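Toy sorters wanted, November, evenings

Hi all! Shuzhen here. Some of you know me from the secondhand toy table, and some of you know me as the person who keeps emailing you about egg cartons (sorry, and I still need them).

I'm looking for people who like sorting things. If you're the one in your house who matches the socks or puts the puzzle pieces back in the right box, please read on, because I have 47 bins of mixed toys sitting in the back room on Halvorsen Street and I'd love your company while we get through them. They came to us when the Catetti play center closed, and whoever packed up just swept the shelves into whatever was nearest. So you get building bricks with kitchen stuff with action figures with the odd bit of craft supply, all in together. I opened the first one thinking it would take me ten minutes and I was still there when the parking meter ran out!

We run from 6 until 8:30 in the evening, and I'm asking for 2 evenings from each person, though if you get hooked you can come to all of them. You don't need any experience. You do need to be 16 or over, okay with being on your feet for a good part of it (there are chairs, but the tables are a bit high for sitting), and fine with handling things that small kids have handled. Gloves are on the shelf by the door. If you have a latex allergy, tell me ahead of time and I'll get the other kind.

What you'd be doing: take a bin, tip your eye over it, and pull things out by type. Bricks go in the big tubs. Spoons, cups and plates go in the play kitchen crate, which gets washed before anybody looks at it again. Soft things go in the mesh bags. Figures get checked for missing arms and so on, then go on the tray by the window. Sticks, rings and loose bits that could belong to a game go in the shoe boxes, and please don't throw any of those away even if they look like nothing. Folke Lindqvist spent a whole evening last winter rebuilding a ring toss from bits I'd put in the trash, and I've never heard the end of it. When a bin is empty it gets wiped down and stacked.

It does get competitive. Sevim Kozan has a system with muffin tins that I don't understand and can't argue with.

There's a thank-you, too. Everybody who does both evenings gets first pick from the sale shelf, up to 10 items, and supper is on us (soup, bread, and Asnakech Tekleab has promised her lentils). I can't pay wages, I'm afraid, but I can cover your bus fare if you bring me the ticket. Once it's all sorted, the sets go out to playrooms and daycares in Eston, and we're hoping to make up 500 bags before the holidays.

To sign up, drop me an email or leave your name on the sheet at the front desk. Tell me which evenings suit you, whether you'd like bricks or a bit of everything, and anything you can't eat. Come in old clothes!

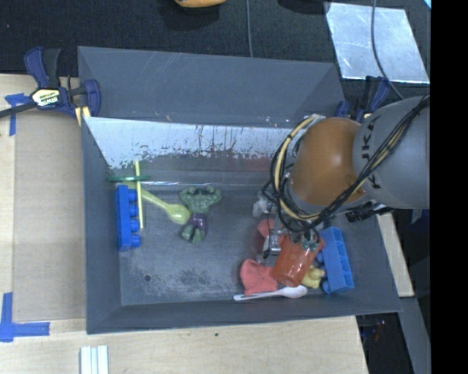
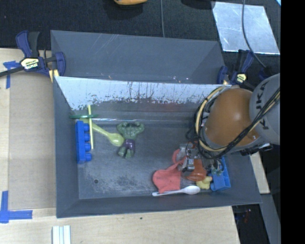 Chunhua Su wrote back within the hour to say she'll take both evenings as long as she can have the bricks, and that action figures should be sorted by character, with a tub just for superheroes, because her grandson's daycare is always asking for them. She also wants to know if she can bring her own gloves. Yes to the gloves, and I'm looking for a tub.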